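第三只手是谁的手

Vevard的车间在Jendora镇东头，从公交站下来要走一段没有人行道的路。我去的那天是2018年5月12日，公司正好开放参观，门口支了一块牌子，写着“人机协作，轻松每一天”。牌子后面堆着待运的纸箱，把“每一天”三个字挡掉了一半。

我对这类标语一向有戒心。过去几年，我在不同的工厂里见过同一句话的各种版本，有的挂在食堂，有的印在工服背后。挂标语的人通常很诚恳，他们真的相信车间里会因此轻松一点。问题在于，轻松了的是谁，轻松出来的时间又归了谁，标语从来不写。

Vevard做的是细长杆类的组件，一头要装手柄，另一头要配支座。听上去简单，做过的人都知道麻烦在哪里：杆子细，一头使劲，另一头就翘。过去的做法是两个人面对面，一个扶，一个装。扶的那个往往是新来的，装的那个是师傅。扶上几个月，新人就知道什么时候该松一点，什么时候该顶住，然后慢慢换到对面去。

如今有几个工位上，扶的那个换成了机械臂。

供应这套系统的公司叫Saveo。他们给出的说法是，工人腾出了手，去做“更有价值的部分”。宣传册上有一张流程图，从旧流程到新流程，画人的小图标少了一个，剩下的那个被涂成了绿色。我问现场的销售人员，少掉的那个图标去哪儿了。他笑了一下，说这是示意图。

埃默莉·奥福里（Amerley Ofori）在杆件线上干了9年，是工位改造之后留下来的人之一。她说话很快，手上不停，跟我聊天的时候一直在用拇指擦一个支座的边沿，擦完看一眼，再擦。

“它比小孩子稳，”她说，指的是以前跟她搭手的学徒，“它不聊天，不打哈欠，不会忽然转头看窗外。可是小孩子听得见。”

我问听得见什么。

“杆子要别住的时候有声音。很小的一声。我还没开口，对面的人手就松了。现在我得自己停下来，自己看。”

这种话很难写进验收报告。Saveo的系统带有力的反馈，按照他们的解释，超过设定值就会停下或者退让。奥福里不否认这一点。她的意见是，设定值是别人设的，设在一个不会弄坏机器、也不会弄伤人的地方，可是离“杆子已经不舒服了”还差着一截。她管这叫杆子不舒服。车间里的人都这么说，连工艺员也跟着这么说。

工艺员叫夸多·埃顺（Kwadwo Eshun），三十出头，之前在别处做过夹具设计，两年前到的Vevard。他是这次改造在厂内的负责人，也是我那天遇到的人里最不愿意用标语说话的一个。

“我可以告诉你节拍，”他说，“但你得先问我节拍怎么算的。”

于是我问了。

新工位的目标是每班256件。旧工位两个人一组，每班的定额也是这个数。这样一比，人少了一个，产量没掉，账面上非常好看。但埃顺指给我看工位边上的一张手写表格，上面记的是停顿：夹爪没有夹正，重来；杆子放得歪了，重来；人伸手的时候机械臂判断有接触，停住，等人按确认，再继续。每一次都很短，短到系统自带的统计里归进了“正常作业波动”。

“归进去就看不见了，”他说，“看不见，就没有人会来修。”

那张表是奥福里和同班的几个人自己画的，用的是车间门口领料单的背面。公司没有要求他们记，也没有说过不许。表格右下角有一栏写着“谁等谁”，用两个符号区分，一个是人等机器，一个是机器等人。我粗看了一遍，前一种符号密密麻麻，后一种稀稀拉拉。系统后台的报表里只有后一种，叫“操作员延误”。

我觉得这个细节比那天听到的所有介绍都重要。一台机器进了车间，它自带一套记账的办法，而这套办法默认它自己不会让人等。人慢了，有时间戳；它慢了，叫作波动。管理者打开报表，看到的延误全部出在人身上，下一步会做什么，不难猜。

埃顺向Saveo提过，希望把两种等待分开统计。对方的答复是下一个版本会考虑。他又问下一个版本什么时候，对方说要看其他客户有没有同样的需求。

“我去哪儿找其他客户，”他说，“我又不卖这个。”

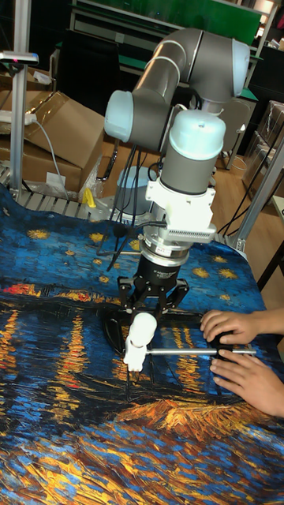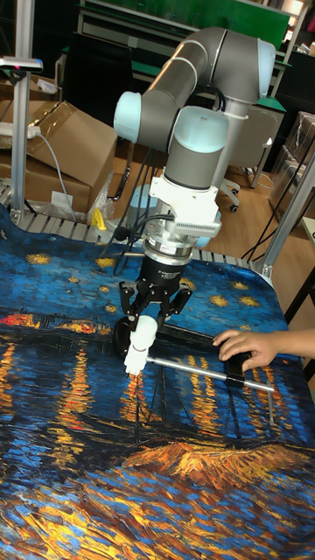 夹爪夹着连在金属杆一端的白色部件，人的手搁在杆的另一头附近。

看这道工序，最先注意到的当然是机械臂，它个头大，又有一股机器特有的从容。看久了，目光会挪到右边去。协作这个词在现场的意思很具体：一头交给机器夹着，另一头还要有人的手。手要放在哪里，放多久，什么时候可以拿开，宣传册里一个字也没有提。

奥福里说，刚开始那几个星期她的肩膀疼得厉害。以前跟人搭手，高度是商量着来的，个子矮的一方垫块板，个子高的一方把椅子放低。换成机械臂以后，夹持的高度由程序给定，她得去就它。后来埃顺把高度调过一次，她觉得好些了，夜班的人又觉得不对。现在的高度是两边都不太满意的一个折中。程序可以存多套参数，这一点Saveo在介绍里反复强调过，可是换班时切换参数要有权限，权限在工艺组，工艺组夜里没有人。

类似的事情一件一件说出来都很小，小到开会的时候不好意思占用议程。我以前采访过一位退休的工会干部，他说自动化谈判最难的地方就在这里：大事有条款，裁不裁人，赔不赔钱，双方坐下来总能吵出一个结果；小事没有条款，于是小事全部由在场的人用身体去消化。

说到裁人。Vevard的管理层向我保证，没有一个员工因为这次改造被解雇。我查了能查到的材料，也问了几个已经离开的人，这句话从字面上讲是成立的。两人一组变成一人一机之后，多出来的人被调去了包装和仓储，合同没动，底薪也没动。变的是岗位津贴。杆件线属于技能岗，包装不属于，每个月差出来的那部分，调岗通知上写作“随岗调整”。

有一个从杆件线调到包装的年轻人不愿意我写他的名字。他在对面扶了大半年的杆子，照过去的规矩，再有一个冬天就可以坐到装配那一侧去。现在那一侧还在，通往那一侧的路没有了。他说他并不讨厌包装，包装间有暖气，说话也方便。他只是不知道以后填表格的时候，“工种”那一栏该怎么写。

我把这个问题转给人事主管。她说公司有培训计划，员工可以报名学习机器人操作，课程由Saveo提供，一期4天，结业有证书。我问这门课教什么。她找来一份课表，上面有安全规范、示教器的使用、常见报警的处理、日常点检。我又问，教不教怎么装杆子。她看了一会儿课表，说那属于岗位经验，由师傅带。

可是师傅对面坐着的已经不是徒弟了。

这个缺口眼下还看不出来。奥福里这一批人都在，手上的东西都在。等到她这一辈陆续退休，谁来判断杆子舒服不舒服？Saveo的人对此很有信心，他们说数据会积累，系统会学习，将来连装配这一侧也可以交给机器。我不怀疑机器会越来越能干，但我对“将来”这个词保持警惕。它常常被用来支付现在的欠账。现在的培训不做，是因为将来用不着；将来万一没有来，或者来得晚，欠下的就是一整代会干这活儿的人。

管理层当然有他们的难处，这一点应当公平地写下来。Vevard的厂长花了一下午陪我，没有回避什么问题。他说杆件线招人难，年轻人来了坐不住，去年11月里有一个星期，三个学徒走了两个，剩下那个请了病假，师傅们只好互相扶。订单却没有少，最大的一笔来自一条叫Asante的产品线，客户要求按周交货，晚一天就扣款。那个星期之后，他签了Saveo的合同。

“你让我等一个愿意扶杆子扶大半年的人，”他说，“我等不起。”

这话有道理。我只是想补问一句，扶杆子的津贴有多少年没有涨过了。他想了想，说要回去查。后来他让助理给我发了邮件，答复是那一项津贴自设立以来没有调整过，理由是学徒岗位属于过渡性质。一份多年不涨的工钱招不到人，于是得出结论说这活儿没有人愿意干，这样的推理我在别的行业也听到过很多次，每次都说得很顺。

合同的价格他不肯透露，只说两年可以回本。我请埃顺帮我核算，他摇头说价格他也不知道，但他愿意讲讲回本的算法里放了什么。放进去的是省下来的人工，没放进去的有三样东西：他自己花在调试上的时间，奥福里他们填表的时间，还有返工。前两样没有算，是由于他们本来就在领工资。返工没有算，是由于返工记在质检部门的账上。

返工率究竟有没有上升，各方说法对不上。Saveo说下降了，引用的是验收那一周的数据，那一周抽检了100件，全部合格。质检组的人承认那个结果是真的，同时提醒我，那一周Saveo的工程师全程站在工位旁边，杆料也是事先挑过的。平时的杆料什么样都有，有的来的时候就带着一点弯，人拿到手里会转一转，找到顺的那一面再上。机械臂不转，它从哪儿抓起来就是哪儿。

“所以现在是我先转好了，再递给它，”奥福里说。

这道“先转好”的动作在作业指导书里没有位置。我翻了那本指导书，第一步写的是“操作员放置工件”，配了一个箭头。二十多年前我在一家印刷厂当过一阵学徒，给装订机喂纸，指导书上也有这么一个箭头。喂纸之前要把纸捻开，让空气进去，冬天要捻得更久，这些都藏在箭头里面。后来厂里换了新机器，说是可以少一个人，少掉的就是捻纸的那个。机器卡了一个冬天，厂里又把人叫了回来，工资条上写的是临时工。

我提这件旧事，并不想说历史必定重演。Vevard的情况要好一些，至少埃顺在场，而他知道箭头里面有东西。他现在做的事情，是把奥福里那张手写表格一点一点录进电脑，自己写了一个小程序，把“谁等谁”画成图。他打算在下一次评审会上拿出来。我问他管理层会不会高兴。他说高兴不高兴是另外一回事，图至少要先挂在墙上。

奥福里对图没有太大兴趣。她想要的东西很具体：一个可以自己调高度的按钮，一副不会把手套边角误判成障碍的传感设置，还有，把对面的椅子留着。

椅子确实还留着。工位改造时本来要撤走，她没有让。有时候包装间不忙，那个年轻人会过来坐一会儿，看她装。机械臂停下来等确认的时候，她就把杆子递过去让他摸一下，告诉他弯在哪里。按照规定，非当班人员不应该进入工位区域，安全员来提醒过，说得很客气，还说会向上面反映，看能不能补一个手续。

我离开的时候参观还没有结束，一批新的客人正在门口领安全帽。销售人员在讲那张流程图，讲到绿色的图标，有人举手问，是不是以后一个人可以看两台。他说理论上可以，已经有客户在试了。

埃顺站在后排，手里还拿着那张领料单。

我后来给他打过电话，问评审会的结果。他说会开了，图也放了，大家觉得很有启发，决定先继续观察。高度按钮的事排进了明年的预算，要看Asante那边续不续单。那个年轻人的手续还没有批下来，不过安全员最近没有再来过。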